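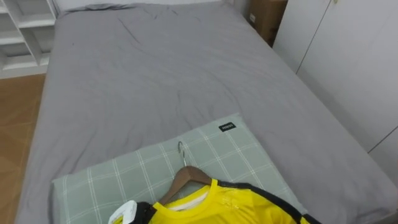
Hanging football shirts: do you lay the hanger down or hold it up?

Filed under: Clothes & Laundry > Wardrobes and Storage

edith_apaza
December 24, 2024

Evening all, hope you're not still wrapping. I've been having a wardrobe sort-out when I should have been peeling sprouts, and I've got into a daft argument with my brother about how you put a shirt on a hanger.

My way is to put the hanger down on the bed, on top of a pillow, and sort the shirt out flat round it. The yellow one is my Prukoveck shirt, with the black trim on the shoulder, and it's my favourite thing I own even though I haven't kicked a ball in it since September. I use the brown wooden hangers because I've gone off wire ones completely. The pillow lifts the whole thing up a bit so I can get hold of the hook when I'm done (my mattress is soft and the hanger sinks otherwise).

My brother says this is mad and any normal person holds the hanger up in one hand and feeds the shirt on with the other. He reckons he could do 30 shirts while I'm still smoothing the first one. Maybe so, but his all look like they've been slept in!

So, who's right? And while I'm here, should football shirts be on hangers in the first place? I've read all sorts about shoulders stretching.

Edith

mothballs_and_mint
Flat on the bed, every time. I do exactly what you do except without the pillow. I've got a bad shoulder and holding a hanger up in the air for a whole wash load is no fun at all. Lovely colour by the way, you won't lose that one in a dark cupboard.

Tumble_Terry
Sorry Edith, I'm with your brother. Hanger in the left hand, hook pointing away from you, in through the bottom of the shirt and up until the hook pops out of the neck. Then swap the shoulders over one at a time. I did 42 work shirts a week for years when I had the shop on Pfeiffer Road and if I'd laid each one on a bed I'd still be there now.

Never push the hanger down through the neck on a round collar. That's what stretches them, the hanging itself hardly comes into it.

mothballs_and_mint
You had 42 shirts and a shop, Terry. She's got a bedroom and a Christmas Eve.

Tumble_Terry
Fair enough! The neck thing still stands though.

edith_apaza
Ooh, now the neck thing is interesting, I've been going in through the neck for years. It's a crew neck and there's that white bit inside at the back of the collar, and I do always end up tugging at it to get the second shoulder in. Will try from the bottom.

Brother is being unbearable about this, thanks Terry.

larder_lou
Can I put in a word for not hanging them at all? Football shirts fold up to nothing. I keep all of my lad's in one drawer, rolled, and they come out fine. Hanging space is precious in our house and I'd sooner give it to coats and dresses, things that do crease. Also if there's a printed badge I wouldn't want it rubbing along against zips and buttons every time somebody rummages through the rail.

nine_bob_note
Rolling is how you crack a badge, Lou. I had an old Bulletti top (our works team, they sponsored us for one glorious season) and rolled it in a drawer for a couple of winters. When I got it out the lettering had gone like dried mud. Hang it, or fold it with the badge on the flat part and nothing heavy on top.

larder_lou
Was it rolled that did it or was it tumble dried before that? Only asking, because mine have never cracked and they've been rolled since he was 9.

nine_bob_note
...it may have been tumble dried. I still wouldn't roll one.

edith_apaza
Mine never goes near a dryer, promise. The badge on the front is yellow on yellow, you hardly notice it till the light catches it, and I'd be gutted if it cracked.

Lou, I take the point about rail space but I've got a tall white wardrobe with far too much rail and hardly a drawer to my name. It's a Horum one I got second hand, and the drawers had gone missing before it ever came to me. So hanging it is, really, I just want to do it properly.

I've had a go standing up this afternoon, Terry style, next to the bed with the curtain behind. 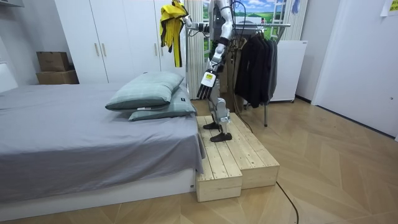
I will admit it's quicker once the shirt is off the bed and hanging by its own weight, you can see straight away which way round it is and the sleeves drop where they should. What I don't like is that there's nowhere for the other arm to go. Lying down, the shirt stays put while you fiddle. In the air it swings about, and then you've got a hook waving round at eye level.

I've put the pillows back up on the bed now, one on top of the other, and I think I'll end up doing half and half. Hanger in from the bottom on the bed, then up in the air to straighten the shoulders.

Tumble_Terry
Half and half is allowed. I'll take it as a win.

mothballs_and_mint
I'll take it as a win for the bed, since that's where the hanger goes in. Edith, are those pine steps by the bed a permanent thing? I could do with some like that for reaching our top shelf, I'm forever standing on a dining chair and getting told off for it.

edith_apaza
Plain pine boards, two levels, and they sit right up against the foot of the bed. I'm very fond of them. They're not painted or anything and I keep meaning to do something about that. Would you oil or varnish? I've got parquet so I don't want anything that'll come off on the floor.

nine_bob_note
Varnish, matt, and give it a good while before you stand on it. Oil if you don't mind doing it again every year. And felt pads underneath if you value that parquet.

larder_lou
Oil. Varnish gets slippery in socks.

nine_bob_note
Only if you slap it on too thick.

larder_lou
I've got the bruise to prove otherwise, but start a separate thread and I'll argue with you there.

Back to shirts. Edith, whichever way you do it, get the sheet flat first. I see yours has got some creases up by the head end same as mine always has. Makes no odds to the shirt probably, but if I'm smoothing clothes on a rumpled bed I can't tell which wrinkles belong to what.

edith_apaza
Ha, that fitted sheet! It's a grey one and it was fine until I got it home. It tucks in all right down the sides but up against the wall it always bunches. I've pulled it, I've tucked it, I've turned it round. The check pillowcase behaves itself perfectly so I don't know what the sheet's problem is.

Tumble_Terry
Put the top corners on first, then the bottom ones, opposite to each other. If it still bunches, the sheet's a bit deep for your mattress. Sheet straps will sort it, I paid 29p for a set off a market stall once and they outlived the sheet.

mothballs_and_mint
29p! When was this, the war?

Tumble_Terry
Cheeky. It was a closing down sale.

edith_apaza
Will look out for straps after Christmas. Right, sprouts. Shirt's going in the wardrobe, and I've told my brother he can do his own if he's so fast. Merry Christmas you lot x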